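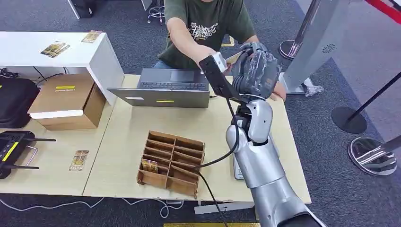
At the table with a laptop. Jan 24, 2020

Night flow and what it hides: a talk with the Bulden leakage engineer

The water district at Bulden has been split into metered zones for long enough that the oldest zone meters are on their second set of batteries. The engineer who runs the leakage program, and who asked to be identified by job title only, spends most of the working week on the hours when customers use the least water.

"People look at the daily total first," the engineer says. "The daily total is mostly customers. If you want to see the pipe, you look between two and four in the morning."

The method is an old one. Each zone is fed through a single meter, with the boundary valves shut. In the early hours, household use drops close to its floor and pressure climbs toward its highest value. What remains in the meter reading is a small legitimate demand plus leakage, and leakage is at its daily peak because pressure is. Subtract the legitimate part and the rest is an estimate of loss.

The subtraction is where the arguments start. Bulden uses an allowance per connection, taken from a sample of homes that were logged at short intervals one winter. The engineer considers the allowance adequate for housing and poor for anything else. "A laundry that runs a night shift will ruin your estimate. So will a toilet valve that has been stuck open for a year. The toilet is on the customer's side, so it isn't our leak, but it is on our meter. I have sent crews out for that and they came back with nothing."

The zone discussed most in the interview is Doherty, which serves 900 connections on the slope below the Mallel tank. The difference in level between the tank and the lowest hydrant is 178 feet. For years the zone had no pressure control, and the bottom streets took the full static head every night.

"You could map the repairs and draw the contour line from them," the engineer says. "Above it, very little. Below it, the same streets over and over. Service saddles, mostly, and some of the old cast iron at the joints."

A pressure reducing valve was installed in April at the Doherty inlet. It holds a fixed outlet pressure during the day and a lower one at night. The engineer is careful about how much credit the valve receives. Night flow fell the first week, as expected, but a lower pressure reduces the flow through a hole without closing it. The leaks that existed before the valve existed after it, and several became harder to locate, as a quieter leak gives an acoustic logger less to work with.

Asked whether that was an argument against the valve, the engineer says no. "The break rate matters more to me than the flow. We replaced a lot fewer saddles the next year. For survey nights we raise the setpoint, let it settle, listen, and put it back."

Raising the setpoint is done in steps. A fast change in pressure can start a new break, and the engineer describes one early survey in which it probably did. Steps are now spaced well apart, and the crew logs pressure at the lowest hydrant and at a point near the boundary throughout.

Data from the zone meters and pressure points goes into Zallance, the package the district adopted to replace a set of spreadsheets. The engineer rates it as good at storage and weak at alarms. The default alarm compares last night to a rolling average, and a leak that grows slowly pulls the average up with it.

"It will follow a leak all the way up and never say a word," the engineer says. The district now compares each zone with a fixed baseline, reset by hand after a survey finds the zone clean. The reset is written down with the reason and the list of valves checked.

Boundary valves came up several times. A zone balance assumes that no water crosses the line except through the meter, and a valve passing even slightly breaks that assumption in both directions. One zone appears to lose water and its neighbor appears to save it. Bulden tests for this by closing the inlet at night and watching the pressure. If it falls to near nothing, the boundary is tight. If it falls and then holds, water is coming in somewhere.

"We had a pair of zones like that. One looked terrible and one looked like the best in the district. I should have been suspicious of the good one. I was pleased with it."

The fault was a valve recorded as closed that had a left-hand thread. It had been opened during a main repair, then turned in what the crew took to be the closing direction. The box lid now carries a painted mark, and the thread direction has been added to the valve record.

On replacement, the engineer's view is narrower than the one in the district's capital plan. The plan ranks mains by age. The engineer would rank them by break history and pressure range, and points to a 3000-foot length of main on the Mallel side that is among the oldest in the system and has no recorded break. It sits in dry, sandy ground, near the top of the pressure zone, with very little traffic over it.

"Leave it alone. Put the money at the bottom of Doherty, on the services. The main gets the attention because you can draw it as a line on a plan. Most of the water we lose goes out between the main and the curb stop."

The next item on the program is a recheck of the household night allowance, using a new sample with more apartments in it. Loggers go out once the ground thaws and the meter pits can be opened without breaking the lids.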